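I'd been told to come hungry, so I skipped breakfast. Big mistake! The open day at Plendodine's workshop in Kornholm started at 9:00, and by the time I'd found the right door (it's behind the tire place, go figure) there were 19 of us squeezed in along a rope, all staring at a robot that was supposed to make breakfast.

They call the project Fatby, and I was rooting for it from the start. The arm is white and smooth, the hand is black with proper jointed fingers, and its whole world is one table: a coffee maker, a dark green toaster, a mug and a red bowl on a wooden tray. That table has seen some mornings, too. I've got stains like that at home and I don't even own a robot.

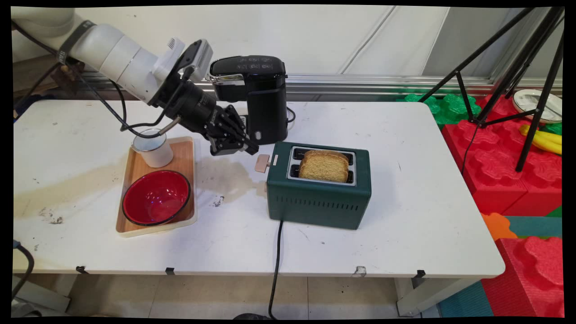
Toast is harder than coffee, according to Aravind Lobo, because a button stays where you left it and bread never comes out of the bag the same shape twice. He told us the team had logged 109 breakfast runs since July, and that he'd stopped eating toast somewhere in the middle of them.

We got to watch 2 more. I clapped at both, louder than I meant to, and then went across the street for eggs.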